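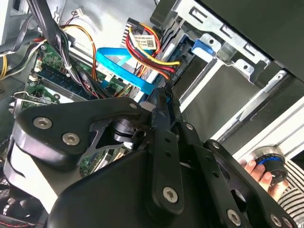

Gripper keeps nudging the cables when we reach for the memory module – any tips?

Posted by Haruna Fukuda

Hello everyone, I help out at the Stultcombe after-school robotics club and we've set ourselves a summer project: getting the arm to take the memory out of an old desktop and put it back again. The case is open and the gripper goes in well enough, but there's a thick bundle of black cables on one side and a flat blue SATA cable looping down near the memory, and the plates are so wide that we touch one or the other on nearly every go. The students have 3 sessions left before our open evening in August and they're getting a bit glum about it. Should we slow the arm down, change the path, or make narrower fingers? We'd rather not start again from nothing if we can help it!

Sayaka Yoshida

Oh, I do feel for them, we had just the same trouble with our lot at Kamata. I'd leave the fingers alone for now and sort out the path first. Bring the gripper straight down from well above the case, stop, turn the wrist until the plates line up with the module, and only then go lower. We saved four waypoints for this and let the children name them, which cheered everybody up no end. Do move the loose cables to one side and tie them back before you start – it isn't cheating, a person would do it too. And with the power lead out, please, every time.

Uthai Thongsuk

narrower fingers. ours took an evening to print

Isamu Imai

Sayaka's advice is good and I'd try it before anything else. The one thing I'd add is to check what your wrist camera can see on the way in, as on ours the gripper itself hides a good part of the board once it's low down. We ended up choosing the position from higher up and trusting it for the last bit. Going slower didn't cure the bumping for us, though it did give whoever was on the stop button a fair chance. Do come back and tell us how the open evening goes.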